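Filed under: Short Fiction / Workplace

This site uses cookies to remember where you left off reading. Accept | Manage

By Sunee Rojanasak
December

The Open Day at Gernance

The invitation had promised light refreshments, and Nayeli Ccori, who had driven two hours on the strength of that phrase, found a bowl of mints.

She was there for Lazaridis, a company that bought dead office computers by the truckload and had 1,288 of them sitting in a shed. Her boss wanted to know whether a robot could take them apart. He also wanted to know whether it could do it cheaper than his nephew, but she had been told not to lead with that.

"Welcome to Gernance," said a young man in a fleece. "Are you Skinbridge?"

"Lazaridis."

"Skinbridge are the medical people," he said, looking past her for them. He gave her a badge that said FILTUS and told her it was the closest he had.

There were 12 chairs and 6 guests. They had spread themselves out the way people do in a dentist's waiting room. A woman in a good coat was introduced as the head of research, and she spoke for a while about the future of work, which she seemed to regard as a place she had recently been on vacation. Then she nodded to the young man, and he touched something on a laptop, and the arm woke up.

It did not do anything at first. It hung over the bench and thought. Nayeli had a brother-in-law who approached the dishwasher in the same manner.

"It's planning," the young man whispered.

"Take your time," Nayeli told it.

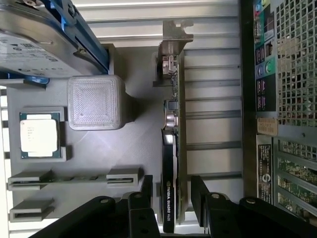 Lazaridis paid by the pound, and Nayeli had learned to look at any computer and see a small, disappointing sum of money. She did it now from habit. The drive in its blue caddy was worth something if it still spun. The Intel chip, sitting in its gray printed frame like a relative's portrait, was worth a bit more. The graphics card was a Quadro K420, standing on its edge with the name running up the black shroud, and she had a crate of those at home that she could not give away. The arm had its two black fingers on either side of it, and they looked as serious as a surgeon's.

"How does it know how hard to squeeze?" asked a man in the second row.

"That's a wonderful question," said the head of research, and answered a different one.

The arm squeezed. The card rose an inch, then another, and the room leaned forward with it. Nayeli noticed she was holding her mint between her teeth. Then the arm stopped, with the card in the air, and the laptop made a small sound like a doorbell in another house.

"It's planning," said the young man, less quietly.

They waited. The man in the second row checked his phone. After a while the arm came down again and set the card on the bench with enormous care – lying flat, unharmed, a hand's width from where it had started.

Somebody clapped. Then everyone had to.

"Does it get quicker?" Nayeli asked him afterward, by the mints.

"We've done 100 of those this month," he said. "The first one went in the trash can. The arm, I mean. It put its own hand in." He said this with so much affection that she wrote it down.

She called her boss from the parking lot.

"Well?" he said. "Is it better than Kevin?"

She thought about Kevin, who had once taken a whole afternoon to remove a single screw and then lost it.

"It's more careful," she said, and started the car. "It's got about the same attitude to lunch."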